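4.　温水暖房系統における流量調整と戻り温度の変化

4.1　対象系統

対象としたのは、Sturnalsteadにある複合施設Kindo棟の温水暖房系統である。熱源は地下機械室に置かれた凝縮形ガスボイラー二基で、負荷側は北系統、南系統、および増築部の三系統に分かれる。放熱器はすべて二管式で接続されており、設置台数は全館で577台である。大半は鋼板製のパネル形だが、北系統の階段室と一階廊下には竣工時の鋳鉄製放熱器が残っている。鋳鉄製のものは保有水量が大きく、立ち上がりの挙動がパネル形と異なるため、以下の集計では両者を分けて扱う。

配管は竣工後に三度延長されている。増築部への分岐は南系統の末端近くから取り出されており、図面上は南系統の一部として描かれているが、制御弁と循環ポンプは独立している。本章では運用実態に合わせ、これを別系統として扱う。なお、図面と現場の配管径が一致しない区間が四か所あった。いずれも天井内の横引き管で、圧力損失の計算には現場で確認した径を用いた。

改修前の状態を要約すると、機械室に近い放熱器に過大な流量が流れ、末端の居室では昼近くまで室温が設定値に届かないというものであった。この不足を補うために供給温度が高く保たれており、暖房期を通じて78℃で運転されていた。戻り温度も高く、ボイラーが凝縮域に入る時間は、起動直後を除いてほとんどなかった。この種の悪循環は既設の二管式系統で広く知られているが、放熱器単位の流量まで追った記録は多くない。

4.2　調整の手順

調整には、各放熱器の戻り側に取り付けた流量調整弁と、系統ごとに設けた差圧調整弁を用いた。弁の初期開度は、居室ごとの熱損失計算から求めた必要流量と、配管の圧力損失計算をもとに決定した。計算と開度表の作成にはStuvolixを使用した。Stuvolixの計算では継手の局部抵抗を管径ごとの一定係数で与えるが、北系統には曲がりの多い区間があるため、この部分のみ係数を手で修正している。

現場での作業は系統ごとに行った。まず系統内のすべての温度調節弁を全開とし、循環ポンプを定速で運転した状態で差圧調整弁を設定する。次に、機械室に近い側から順に戻り側の弁を計算開度に合わせ、末端まで終えたところで差圧を再度測定する。末端の差圧が計算値より低い場合は、ポンプの揚程を上げる前に、途中の弁に絞り忘れがないかを確認した。実際に、南系統では絞り忘れが二か所見つかり、これを直すと末端差圧は計算値に一致した。

調整に先立って系統内の洗浄とストレーナーの清掃を行った。洗浄そのものの効果は前章で述べたとおりであり、ここでは繰り返さない。ただし、洗浄後の最初の二週間はストレーナーの目詰まりが再び進み、南系統では差圧が徐々に低下した。調整値を確定したのは、二度目の清掃を済ませた後である。洗浄から日を置かずに弁を合わせた場合、その値は目詰まりの影響を含んだものになる。

空気抜きについても触れておく。三階の放熱器では空気の残留が多く、表面温度の上下差が大きいものがあった。調整作業の前に一度、作業後にもう一度空気抜きを行い、後者の翌日に表面温度を測定した。空気抜き弁が固着していた放熱器は弁ごと交換した。交換した放熱器では本体の水を抜いているため、測定日を一日遅らせている。

4.3　計測

温度の計測点は、各系統の往管と還管、ボイラーの出入口、および代表居室の室温である。配管温度は保温材の内側に貼り付けた表面センサーで測定し、記録間隔は一分とした。室温センサーは内壁の床上1.1 mの高さに取り付け、日射と放熱器からの放射を直接受けない位置を選んだ。外気温は北側外壁の百葉箱内で測定している。

循環ポンプはPhan社の可変速形で、差圧一定制御で運転した。消費電力はポンプの内蔵表示に頼らず、分電盤側に取り付けた電力計で記録した。両者を比較すると、低負荷域で内蔵表示が小さめの値を示す傾向がみられた。以下に述べる電力の値はすべて電力計によるものである。

計測期間は改修前後の各一暖房期である。このうち、ボイラーの点検停止、停電、記録装置の不具合にかかる時間を除いた上で、外気温の分布がほぼ等しくなるよう前後からそれぞれ2,000時間を抽出し、比較の対象とした。1月には改修後のみ外気温が著しく低い夜間が続いたため、この部分は抽出から外れている。極端に寒い条件での性能は、4.5節で別に扱う。

4.4　結果

流量調整の後、供給温度を段階的に下げ、最終的に60℃とした。下げる間隔は一週間を基本とし、いずれかの代表居室で午前9時の室温が設定値を下回った場合には、その段階でさらに一週間とどめた。とどめたのは一度のみで、原因は増築部の角部屋で温度調節弁のピンが固着していたことであった。ピンの交換後、この部屋の室温は他と同様に推移した。

還管温度は三系統とも低下した。低下幅が最も大きかったのは南系統で、機械室に近い放熱器への過大流量が解消された効果が直接に現れている。北系統の低下幅はこれより小さい。鋳鉄製放熱器では調整前から流量が少なく、弁を絞る余地がなかったためである。増築部は配管が新しく、調整前の偏りも小さかったが、供給温度の引き下げに応じて還管温度は素直に下がった。

ボイラーの入口水温は、抽出した時間の大部分で露点を下回った。凝縮水の量も増えており、排水管の勾配不足が一か所で表面化した。中和器の手前で水がたまり、低水位の警報とは無関係の警報が二度出ている。勾配を修正した後は発生していない。凝縮運転の時間が増える改修では、凝縮水の排水経路を前もって確認しておくことが望ましい。

ポンプの消費電力は減少した。ただし、その大部分は揚程設定の引き下げによるもので、流量調整のみの効果を分離することは難しい。調整前の揚程設定は末端の不足を補うために段階的に引き上げられてきた値であり、両者はもともと連動している。Cleiton Lacerdaは、同種の系統についてポンプの設定変更を先に行い、その後に弁を調整した場合の推移を報告しているが、そこでは末端の居室で一時的な温度低下が生じている。本研究では弁を先に調整したため、そのような低下は記録されていない。

居室ごとの差も縮小した。改修前は同じ階の中でも機械室側と末端側で午前中の室温に明らかな差があり、機械室側では暖房中に窓を開ける部屋があった。改修後は、始業時の室温がほぼそろっている。暖まり方の順序は変わらず、機械室側が先に温まり末端が遅れるが、遅れは短くなった。利用者からの申し出は、寒さに関するものが減った一方で、放熱器の表面がぬるいというものが新たに寄せられた。室温は設定値に達しており、供給温度を下げたことによる触感の違いと考えられる。

4.5　低外気温時の挙動

抽出から外した1月の夜間について、別に検討した。この期間は供給温度60℃のまま運転し、外気補償による引き上げは手動で停止していた。北系統の階段室では早朝の室温が設定値に届かず、回復は昼前であった。居室では設定値をわずかに下回った部屋があったものの、いずれも始業までに回復している。階段室の不足は外壁側の漏気によるところが大きく、放熱器の能力だけで説明することはできない。

夜間の設定温度を下げる間欠運転との関係も問題になる。供給温度が低いほど立ち上がりに使える余力は小さく、夜間の下げ幅を従来のままにすると、朝の予熱時間を延ばす必要がある。対象施設では夜間の下げ幅を半分とし、予熱の開始を午前4時に固定した。最適起動制御の導入も検討したが、鋳鉄製とパネル形が混在する北系統では学習値が安定せず、見送っている。

4.6　居室の用途と室温設定

Kindo棟の居室は事務室のほか、会議室、調理室、書道や手芸に使われる和洋の教室など用途が幅広く、必要とされる室温も在室時間も一様でない。熱損失計算では用途によらず同一の設定室温を与えたが、運用上は温度調節弁の目盛りを部屋ごとに変えている。目盛りを下げた部屋が増えると系統全体の流量が減り、差圧調整弁の働きが重要になる。調整弁を設けていない系統で同じ運用をすれば、残りの部屋に流量が集中し、弁の騒音が生じやすい。

図4　筆掛けに吊るした筆 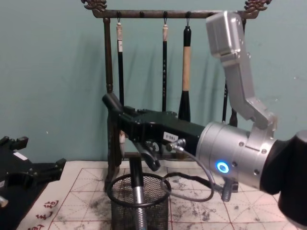
在室時間の短い部屋では、常時暖房と使用前の予熱のどちらが有利かという点も残る。今回の計測では代表居室に短時間利用の部屋を二室しか含めておらず、還管温度への影響を部屋単位で切り分けることはできなかった。少なくとも、複数の部屋が同時に予熱に入る時間帯には流量が一時的に増え、還管温度にも短い上昇が認められる。予熱の開始時刻を部屋ごとにずらした場合の効果は、次の暖房期に南系統で測定する。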